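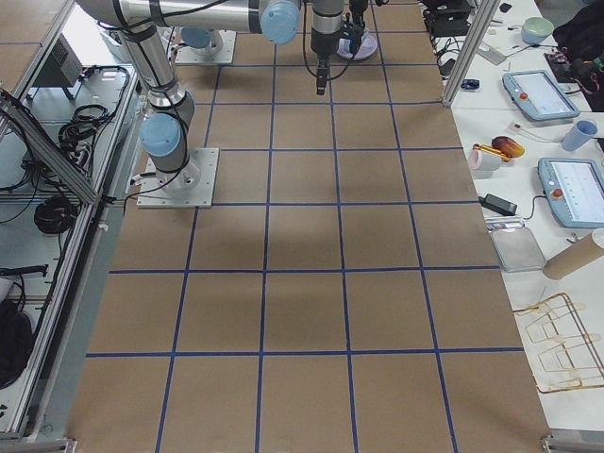
双腕キットのレンタルは「腕の値段」で比べるな

先に結論。Zurneoの双腕キット、悪くない。ただし見積書の読み方を間違えると高くつく。うちは半分間違えた。急いで書いているので雑です、すみません。

検討したのは2社。KosteckがやっているZurneoの月額プランと、Fekeckの買い取りパッケージ。Zurneoは初期費用126万円、あとは月額39万円、最低契約が3か月。Fekeckは一括で、金額は相手先の条件があるのでここには書けない。ざっくり言えば、1年半使うならFekeckの勝ち。半年で見切るならZurneo。計算だけならそうなる。

でも計算だけで決めるとだめ、とゆうのがこの文章の主旨。

カタログはどこも腕の話ばかり。可搬重量、繰り返し精度、リーチ。立派な数字が並ぶ。で、実際に触りはじめて時間を食われるのはどこか。台である。作業台。それと線。

皿を一枚つかんで、隣のマスに置く。それだけの動作を教えるのに、最初に決めるのは「隣のマス」とはどこか、だ。段ボールを敷いて、青いテープを縦横に貼る。手で貼るから線は少し曲がる。曲がっていてもいい。どのマスに何を置いたか、次の人が同じように置けるか、そこが揃えばかなりの仕事ができる。

Kosteckのオプション表には専用の位置決めマットというのがある。きれいな印刷のやつ。営業の人にだいぶ勧められた。断った。断って正解だったと思っている。マットは寸法が固定で、マスの大きさを変えたくなったら買い直しになる。テープなら剥がして貼るだけ。午前中に終わる。

こういうところで稼ごうとする商売、私はあまり好きになれない。腕本体の月額を安く見せて、マット、架台、ケーブル整理、安全講習を足していく。足していくと、ぜんぜん違う金額になる。最初に全部入りの見積を出してほしい。頼めば出してくれるんだが、頼まないと出ない。頼んでください。

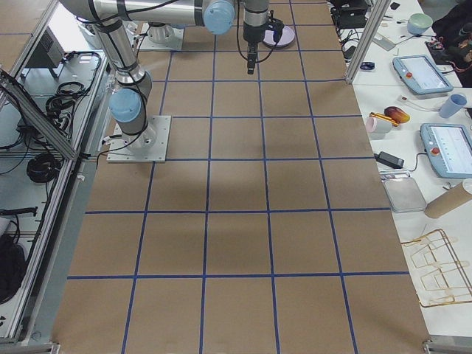

それから場所。これも見積書に載らない。

腕が2本あれば、教示用のペンダントも2枚いる。置き場所がいる。電源アダプタが転がる、ケーブルの束がどこかに溜まる。つかませる物も要る。コップ、ボウル、トレー、水切りかご。全部どこかに置くわけで、台の横にもう一台テーブルがほしい。カタログの設置面積にそんな余白は含まれていない。あれは腕が立つ面積であって、人が仕事をする面積ではないのだ。導入を考えている人は、図面に脇のテーブルを描き足してから部屋を選んだほうがいい。うちは描かずに選んで、あとで棚をひとつ廊下に出した。まだ廊下にある。

ペンダントについてもう一言。同じ色、同じ形のが2枚あると、どっちがどっちの腕か一瞬迷う。迷うのは非常停止を押したいときに限って、だ。うちのルールは単純で、迷ったら両方押す。メーカー側で左右の色を変えるくらいのことは、してくれてもいいと思う。要望は出した。返事は「今後の参考にいたします」。はい。

良かった点も書く。サポートはいい。これは本当にいい。

契約前の問い合わせ窓口はHanna Wilczyńskaさんという方で、英語でも日本語でも返事が来る。しかも早い。「72時間以内に回答」が契約書の文言だけど、うちが出した質問でそこまで待ったものはない。夜の10時に投げて、翌朝には図つきで返ってきていた。図の字が小さくて読めなかったのはご愛嬌。

技術側の担当はAbdel Hamidさん。この人の書いた手順書がすばらしい。短い。余計なことが書いていない。「手先を下に向けて止める。線の交点の真上に持ってくる。ずれを紙に書く。」みたいな調子で、ほんとに紙に書けと書いてある。ソフトの画面に入力欄があるのに紙。最初は何の冗談かと思ったけど、紙のほうが早かった。入力欄は小数点の扱いに癖があって、私は以外と長いことそれで悩んだ。

Fekeckの手順書も見せてもらった。分厚い。索引がよくできている。図も多い。辞書としてなら上だと思う。ただ初日に読む本ではない。初日に要るのは薄いほう。

ここで意見が分かれるのはわかっている。うちの中でも分かれた。買い取り派の言い分はこう。レンタルは返す前提だから、誰も本気で手を入れない。架台に穴ひとつ開けるにも許可がいる。そんな借り物で何が身につくのか。これはこれで正しい。Zurneoの規約では架台の追加工は事前申請で、申請書が長い。正直めんどくさい。

それでも私が最初はレンタルがいいと言うのは、やってみるまで自分たちが何をしたいのかわからないからだ。双腕がほしいと言っていた部署が、使ってみたら片腕で足りることに気づく。よくある話だと思う。逆もある。片方で押さえて片方で拭く、とか、そういう作業は一本だとどうにもならない。買ってから気づくのはつらい。126万の初期費用は高い。高いが、気づき代としてはぎりぎり払える。ぎりぎり。 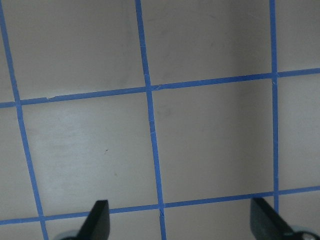
手先カメラの話を忘れていた。これが今回いちばん言いたかったかもしれない。

Zurneoでは手先のカメラが別料金になっている。標準構成は固定カメラだけ。営業資料では「固定カメラで十分な用途が大半です」となっている。うちは賛成しない。上や横からの画だけだと、指と線の距離が最後のところで見えない。腕の手首が邪魔になる。手元側からの画があると、左右の指のあいだにどの線が通っているか、すぐわかる。テープの継ぎ目のギザギザとか、小さな点みたいな汚れまで写る。汚れが写ると困る、という人もいる。学習用のデータに混ざるのが嫌だと。気持ちはわかるけど、現場の台はもっと汚い。きれいな台でしか動かないものを納品されても、こちらは使えない。

なのでKosteckさんには、手先カメラを標準に入れてくださいと言いたい。その分月額が上がってもいい。抜いて安く見せるところではない。位置決めマットのほうを抜けばいい。あれ、いらないから。

影の出方も見ておくこと。手先の画では台の半分だけ灰色に落ちる、みたいなことが普通に起きる。照明を足すかどうかは用途しだい。うちは足さない方針にした。お客さんの台所に専用照明はつかない。

あと細かい不満をまとめて。ケーブルの固定バンドが硬い。外すときに爪が痛い。請求書の品名がぜんぶ型番で、経理に毎回聞かれる。ポータルのログインがすぐ切れる。梱包材が大量に出て、返却時に同じものを使えと言われる(捨てるな、と最初に大きく書いてほしい。うちは捨てかけた)。返却の送料はこちら持ち。これも見積には小さい字。

逆にFekeckに言いたいことは一つだけ。試用期間を作ってください。ショールームで触れますよ、ではなくて、こちらの部屋で、こちらの皿とコップで、何週間か。短い試用があれば、たぶん最初からFekeckにしていた会社はあると思う。うちもそうだったかもしれない。

どちらを選ぶにしても、比較表を作るなら腕の欄は一行でいい。残りの行は、台、線、脇のテーブル、手先カメラ、手順書の厚さ、返事の早さ、申請書の枚数、返却送料。この順で埋めていけば、金額の欄はあとからついてくる。少なくとも社内の説明はそれで通っった。最初の稟議は腕の仕様だけ書いて差し戻しになったので、経験から言っています。

契約の更新は2月に決める。いまのところ延長に傾いている。カメラの料金しだい。返事が来たら、下に追記します。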